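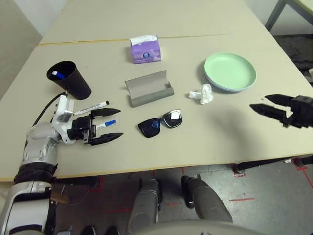
How to Clear a Shared Worktable at the End of the Day

Posted 7 April 2025 by Itzel Gallegos

A shared table fills up fast. Pens, tissues, cups and half-finished jobs all land on it, and by evening there is no room to work. The routine below takes me 10 minutes.

What you need

A shallow box or tray
Two cloths, one damp and one dry
Masking tape and a marker

Steps

1. Throw out the trash first. Used tissues, scraps of tape and dead pens go straight in the can.

2. Put everything that belongs in another room into the box. Don't walk things back one at a time. Carry the box around once, when the table is done.

3. Sort what's left by who uses it. Unfinished work gets a strip of tape with a name on it and goes on the shelf.

4. Wipe from the back edge toward you. If your table is two tables pushed together, pull them apart every couple of weeks — crumbs and staples collect in the gap.

5. Dry the top before anything goes back on it. Paper left on a damp surface will curl.

6. Return only the things used daily. Ours are tissues, a cup for pens and a pair of scissors.

If the box keeps filling up

Look at what is in it. We carried the same stapler back to the office every night until December, then bought a second one.

Marker stains

Rubbing alcohol on a cloth takes off most marker. Test it under the table first, as it can dull some finishes.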